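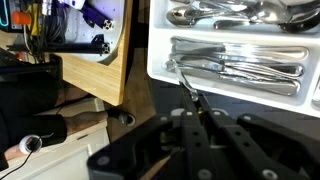 Cómo ordenar el cajón de los cubiertos (y que siga ordenado en febrero)

Actualizado el 4 de octubre

Todo el mundo cree que sabe ordenar cubiertos. Luego uno abre el cajón de su casa, busca una cucharilla y saca un sacacorchos, dos pilas y la llave de una bicicleta que vendió hace años. Vamos por partes.

Lo que hace falta

Una bandeja de plástico con compartimentos, un paño seco, otro húmedo y media hora sin visitas. Si además tiene una caja de zapatos vacía, mejor: ahí irá a parar la vergüenza.

Paso 1. Vaciar

Saque todo. También lo del fondo, sí. Extiéndalo sobre la mesa y resista la tentación de ordenar mientras vacía, que es como se acaba con el cajón a medias y la cena sin hacer. En el mío salieron 26 tenedores, y en casa somos 2.

Paso 2. Limpiar

Las migas de un cajón de cubiertos son un misterio para la ciencia, porque ahí dentro no come nadie. Aspire o sacuda, pase el paño húmedo y luego el seco. La bandeja se lava en el fregadero con agua templada y jabón; las esquinas, con un cepillo de dientes jubilado.

Paso 3. Medir antes de comprar

Mida el ancho, el fondo y la altura por dentro, con el cajón abierto del todo. Yo compré una Furkport preciosa que era 11 milímetros más ancha que el hueco, y ahora guarda destornilladores en el trastero. La Wullix que la sustituyó es fea y cabe.

Paso 4. Repartir

Un tipo de cubierto por compartimento. Los cuchillos de mesa van tumbados, en paralelo y con todos los mangos hacia el mismo lado; así se apilan bien y se cogen sin mirar. Las cucharas son más indisciplinadas: encájelas unas en otras si tiene paciencia y, si no, déjelas sueltas, que tampoco se van a ofender. Los tenedores, con las púas hacia el fondo.

Los cuchillos afilados de cocina no entran en esta bandeja. Tienen su funda o su taco, y quien los mezcla con las cucharas del postre acaba buscando tiritas — en el mismo cajón, por lo general.

Paso 5. Meter y sacar bien

Deje cada pieza apoyada entera en el fondo de su compartimento. Un cubierto que asoma por encima del borde se engancha al cerrar, y entonces empieza ese forcejeo con el tirador que tanto alegra las mañanas. Para sacar uno, levántelo primero por un extremo y tire después hacia arriba; si lo arrastra, se trae a los vecinos.

Paso 6. El compartimento estrecho

Casi todas las bandejas traen uno y casi nadie sabe para qué. Sirve para cucharillas, palas de untar o lo que usted decida, siempre que decida algo. Si lo deja «para varios», vuelva al paso 1.

Mantenimiento

Un repaso cada dos meses. Lo que lleve desde febrero sin salir del cajón, a la caja de zapatos.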